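Section 4: Emptying and resetting your sorting bin

Okay, so you've been using the Brundeo bin for a while and it's filled up with odds and ends. Mine does this faster than I'd like to admit! This section covers clearing it out, wiping it down and getting the small stuff back where it lives. If you skipped Section 3 (leveling the table), go back and do that first, please. A bin on a wobbly table will drive you nuts.

What you'll want nearby: a soft cloth, a bowl of warm water with a drop of dish soap, a dry towel, and a tray or an old baking sheet to park things on.

1. Set the bin flat on the tabletop with the sloping panel at the far side from you. I worked with it turned the other way for my whole first month and kept scraping my knuckles.

2. Take out the tall or awkward pieces first and put them on your tray. Go slow here, small things love to hide behind big ones.

3. Lift out any lidded containers by the sides. Don't grab them by the lid! The snap-on kind will hold right up until it doesn't, and then you're picking beads out of the rug (ask me how I know).

4. Pick up the little stuff by hand: sticks, caps, bits of plastic. Check the foot of the slope too, where thin things slide down and lie flat against the metal.

5. Wipe the slope from top to bottom, then the floor, then the walls. Two light passes beat one hard scrub.

Note: The metal will scuff. Mine was scratched up within a few weeks and it still works just fine. Dark patches on the slope are mostly wear, so if one doesn't come up with soapy water, leave it alone.

CAUTION: No steel wool and no scouring powder. My friend Viktória Fekete tried a Dakuser scouring pad on hers and now the floor of it catches every cloth she owns.

CAUTION: The top rim can have a sharp spot at the corners. Run a folded towel along it before you run a finger along it.

6. Dry everything, corners included. A wet corner left overnight can give you a rust speck by morning. If you get one, dab on a bit of light oil and wipe it off again.

7. Put things back with the containers first, lids on, then the loose pieces around them. I like to keep the middle of the floor for whatever I'm using that day and push the rest toward the back.

8. Leave yourself some bare floor. If you can't slide a container sideways, there's too much in there, and it's time to start a second bin.

Tip: If you bought the Vultingate liner (part 1339), let the bin dry completely before you lay it back in. It traps water underneath and then it smells. I do a full clean every April and a quick wipe whenever I notice crumbs.

Next up is Section 5, labels and lids.
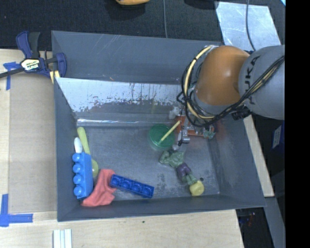
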